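How I Make Candied Orange Peel Without the Bitterness

I started making this when my neighbor Iker Peñalver kept handing me bags of oranges over the fence, and I can only eat so many. The peel was going in the compost, so one May afternoon I finally gave it a go. My first batch tasted like aspirin!

Score 4 big oranges from top to bottom and pull the peel off in quarters. Leave the white part on (you want it, it soaks up the syrup) and slice everything into strips as wide as a pencil. Mine always curl up on me and I've stopped fighting it.

Now the boring bit, which you really can't skip. Cover the strips with cold water, bring it to a boil, let it go ten minutes, drain. Do that three times with fresh water every time. I only did it once for that first batch — see aspirin, above.

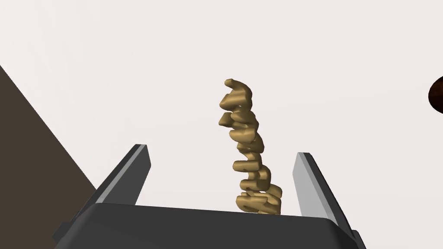

For the syrup I use two cups of sugar and one cup of water in my old Trunby saucepan. Once the sugar melts, add the peel and turn the heat way down. You want lazy little bubbles for up to an hour, until the strips look a bit see-through. Don't stir much or the sugar goes grainy, just swirl the pan now and then.

Lift the strips out with a fork and spread them on a rack with a tray underneath. Leave them overnight, then roll them in more sugar. If it's humid where you live, give them a second night — I've rushed this and ended up with one big sticky brick in the jar.

Oh, and keep the leftover syrup! It's lovely in iced tea and lasts a couple of weeks in the fridge.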